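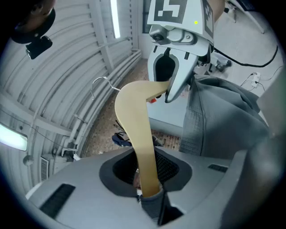 Plumcombe Home Forum > Storage and Tidying > Hallways, Entries and Odd Corners
Coat stands: do you use proper hangers on yours?
158 views

brolgabird
Posts: 2,988

I have become a complete convert and I need to tell someone who'll care. For years I treated our coat stand like a hook on a pole. Jackets went on by the collar loop, or by the hood, or by whatever bit of fabric reached the knob first, and by August everything I owned had a little pointy bump at the back of the neck.

Then I put a wooden hanger on it. One of those curved ones with a plain metal hook, nothing flash, left over from a wardrobe clear-out. The difference in how a soft grey jacket hangs is ridiculous! The shoulders sit where shoulders should, the sleeves drop, and I can get it off one-handed on my way out the door.

So my question for the hallway people: does anyone else do this, or is it all hooks round your way? I'm redoing the corner this month and would love to hear how others have set theirs up before I commit.

tinlid_marg

Love this. I'm a hanger person too, but only for the good coat. Everything else gets slung. What sort of stand is it? Mine is a bentwood thing from my aunt and the arms curl up so steeply that a hanger slides straight back into the pole and sits crooked.

brolgabird

Black metal, one upright, curved arms with a round knob on the end of each. The knob is the bit I didn't appreciate until I started using hangers. It stops the hook wandering off the end when somebody brushes past. With your bentwood one you could try a hanger with a longer neck, or wrap a bit of leather cord where you want the hook to sit.

saltbush_kev

Going to be the grump. A hanger on a coat stand sticks out too far. We had them on ours and every time you walked past with groceries you took a jacket with you. Went back to hooks on the wall and never regretted it. Stands tip, too. Put a wet Driza-Bone on one side and nothing on the other and see how you go.

brolgabird

Fair point on the tipping, Kev, and I've had a near miss myself with a full backpack. I think it comes down to how you load it. What works for me is a bag up high close to the pole, the jacket on its hanger further out on an arm, and another bag tucked in behind the jacket where it can't swing about.
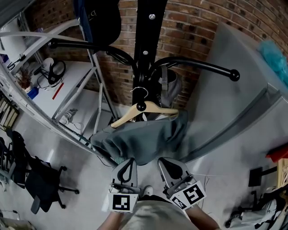
The bag behind is the one I'd fight for, by the way. It used to live on a chair, and a bag on a chair means nobody can use the chair, and then the chair gets a jumper on it as well, and away you go. Since I moved it the whole corner feels bigger. I also like metal against brick, just as a look. Black lines, red brick, a bit of grey cloth – I could stare at it all morning.

As for sticking out, I turn the stand so the loaded arms run along the wall and leave the walkway side bare. Takes two seconds.

pipi_and_co

Ooh, I'm stealing the turning idea. Ours is in a rental with brick walls we're not allowed to drill, so a stand is all we've got. Any thoughts on what goes next to it? I've got a gap that would take a narrow shelf and I keep going back and forth between that and a bench.

brolgabird

Shelf, every time! I'm very fond of a plain white metal one with open sides. Pot plant on it, headphones, the small stuff you'd otherwise hunt for. A bench is lovely for boots but it turns into a second place to dump coats, at least in my experience.

saltbush_kev

Disagree on the bench. You need somewhere to sit and do up your shoes. A shelf just collects cables.

brolgabird

I'll give you the cables. They do breed.

Wenceslao Ibarra

Joining in because I spent a good part of last winter on exactly this. I fitted out the entry of a small studio and tried three approaches: a wall rail, a freestanding Gaete rack with a top bar, and a coat stand. The rail was the neatest to look at. The rack held the most and was the ugliest by a mile. The stand got used the most, I think because people will walk up to it from any side and don't have to shuffle anything along.

A couple of things from that. Wood hangers do grip better than bare plastic ones if the finish is matte. A glossy varnish lets a knit slide off one shoulder, and then you're back to bumps. And look at the thickness at the ends. I settled on 17 mm, and the lighter ones I had before that left a ridge in anything soft.

I also disagree a little with the original post on putting a bag up high. It's fine with a light one. If it's got a laptop in it, hang it low and close in, or put it on the floor.

brolgabird

Brilliant, thank you, that's the sort of detail I was hoping for. Mine is matte, so I've landed on the right thing by luck. Noted on the laptop bag. The navy one up top on mine is nearly empty most days and I'll keep it that way.

tinlid_marg

Can I put in a word for straps? Bag straps, belts, the tie off a trench coat. They're what makes a stand look messy, far more than the coats do. I went round ours with a cup of tea and looped every strap back over its own arm and it looked like a different piece of furniture. My daughter thought we'd bought a new one.

pipi_and_co

Marg, yes!! The dangling bits. I catch my foot in mine at least once a week. Do you loop them single or double?

tinlid_marg

Double for the long cloth ones, single for leather so it doesn't crease. If it's a fabric strap that comes off the bag altogether, I unclip it, bend it over once and put it in the pocket of the bag.

saltbush_kev

All right, I'll admit the strap thing is sensible. I tried it on the wall hooks and the dog has stopped pulling my work bag down.

brolgabird

A win for the coat stand people and we'll take it, Kev, even if it happened on a wall hook.

Update from my end: the corner is nearly done. I swapped the tired old mat for a low-pile Bimama one, shifted the office chair further along so it can roll without hitting the stand, and put a second hanger on the opposite arm to balance the first. I looked at an Aketti stand with a heavier foot and it is gorgeous, but there's nothing wrong with the one I've got and I'd only be buying it for the knobs. The grey jacket has its own spot. I'm unreasonably happy about this.

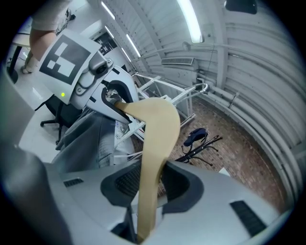
marlock_jen

How do I work out what width of hanger to get for a coat stand?

Wenceslao Ibarra

Lay the jacket flat, measure from shoulder seam to shoulder seam, and choose a hanger a finger's width shorter than that. If it's longer than the seams it pokes into the sleeves and you'll see a dent on each side when you put the jacket on. For a stand I'd go with the shorter of two sizes if you're between them, as the arms sit close together near the top.

marlock_jen

Perfect, thanks. Off to measure everything in the house.

pipi_and_co

Went with the shelf in the end. Sorry Kev! It's a narrow white one and there's already a plant on it. The stand is turned side-on as per page one and I can get the pram past without taking a coat along for the ride.

saltbush_kev

Where do you sit to do up your shoes?

pipi_and_co

On the stairs, same as everybody.

brolgabird

Jen, if you end up with spare hangers once you've measured, the wide ones are good for scarves and throws. I've got a wool blanket folded over one in the spare room and it's stopped sliding onto the floor. Would love to see how your stand comes together!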